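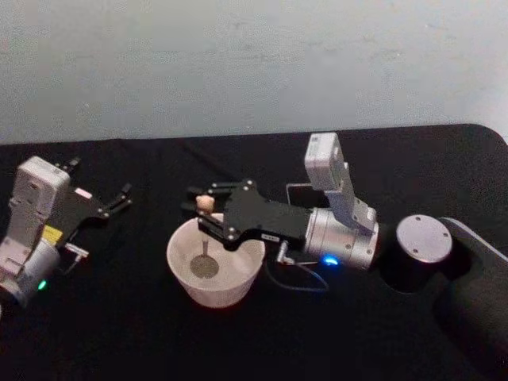 Fig. 1. White bowl with disc, metal rod and wooden knob, on black cloth.

Household Objects: Session 5 Notes
February 27, 2020
By the course tutor, Hostville Evening Classes

Search these notes Enter a word Go

Naming things too quickly

Last session most of you were happy to call anything with a rod and a knob a "plunger". I'd like you to be slower this time. A name on a label looks like knowledge, and very often it is a guess that someone typed neatly.

Start with the bowl, which ought to be the easy part. It is fairly deep, off-white and matt, it flares slightly, and the rim is thick and rounded. I have read shop pages that would turn this into "artisan stoneware" without a blush. Could be. Could also be plastic, or enamel, or something else with a dull finish. A matt surface in a photograph tells you very little about weight or sound or how the thing was made, and those are what you would go by if you had it in your hands. Write "bowl, white" and leave the material column blank until you have handled it.

The disc is where people start inventing. It is flat, round and grey, with a speckled look to the surface, and it rests at the bottom of the bowl. It might be mesh. If it is, "strainer" becomes a fair suggestion, and so does the working end of some sort of press. If the speckle is only a finish, both suggestions fall over. The metal rod stands up from the centre of the disc and ends in a small round wooden knob, a little above the rim.

Does the knob prove that the thing is pushed by hand? I don't think it proves much. Knobs get lifted, turned, pushed and hung on to, and plenty are put on because a bare rod looks unfinished. "Handle or knob, wood" will do for the record.

Does the bowl belong with the rod and disc? I can't tell you. The fit looks tempting, with the knob just clearing the rim, and sellers love a set. Two things found together get sold together, and after the second sale they have always been together. Look for a matching mark on both parts before you write "set".

On catalogues

The Kobzar list gives entry 1331 as "bowl with masher, complete". I have been through that entry several times and cannot find what "complete" was checked against. The Otitz handlist has a similar piece under "coffee, misc.", with no reason offered. They can't both be right about every such object, and I suspect neither compiler tried using one. Cite them by all means, with the entry number, and say whether you agree.

The Flumetico record sheet is better, mainly because it has a box for "use unknown". Please use that box. I marked down 12 sheets in February for leaving it empty when the rest of the page was plainly guesswork.

For next time

Fill in a sheet for Fig. 1. Put what can be seen in the left column and what you suspect in the right, in pencil. Then bring 2 kitchen items from home whose purpose you would have trouble explaining to a stranger. Garlic presses have been done to death, so leave those in the drawer.

Sheets are in the tray by the door. The long version has the same boxes with bigger gaps.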